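4.2 What counts as a tidy bench

Much of the literature on food preparation assumes that a clear work surface is a better one, and the household guides we surveyed repeat the claim without testing it. Hindix, the checklist most often used for small kitchens, awards full marks when every item stands "in its place" but never says who decides the place. We are not persuaded that the score measures anything beyond the taste of the scorer. Varside, which came later and borrows heavily from it, at least separates storage from layout, though it has its own trouble with colour, as we discuss below. Figure 4 gives two views, (a) and (b). 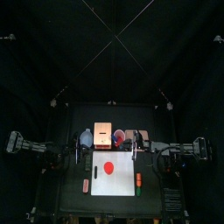

Layout scores under Hindix depend heavily on where the scorer stands. A row of things along the back of a bench reads as order from the front, and most scorers reward it before they have looked at what the row contains. In Figure 4(a) four objects are lined up along the back, with a white cutting board nearer the middle of our attention, and a scorer working from that view alone would have little to object to. Whether a cook would want them there is a separate matter. Reach, handedness and the order of the recipe have no column on the form. The Nasr revision added a line for "ease of access", which in our February trial was left blank more often than any other.
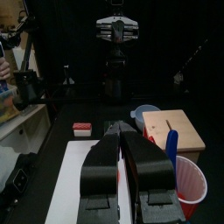 Reading time: 5 min (892 words in full section)

Seen closer, the same arrangement is harder to score. The light blue bowl in Figure 4(b) is partly tucked behind a light wooden box with a slot in the top, and the red cup with the white rim stands in front of that box with a blue handle sticking up out of it. Varside would class the cup as a utensil holder and pass it. Hindix would count the cup and whatever is in it separately, and mark the second as misplaced. Neither instrument has a rule for one thing standing partly behind another, although overlap of this kind is ordinary on any bench that is in use.

Colour makes matters worse. Budau's weighting treats matched colours as evidence of grouping, so that a red cup and a small block with a red top would be drawn together on the form even where they have no shared purpose. We tried dropping the colour term and found that the remaining items rewarded empty space and little else. A centre with no dishes in it would do very well. We have therefore kept the raw scores in the appendix and draw no ranking from them.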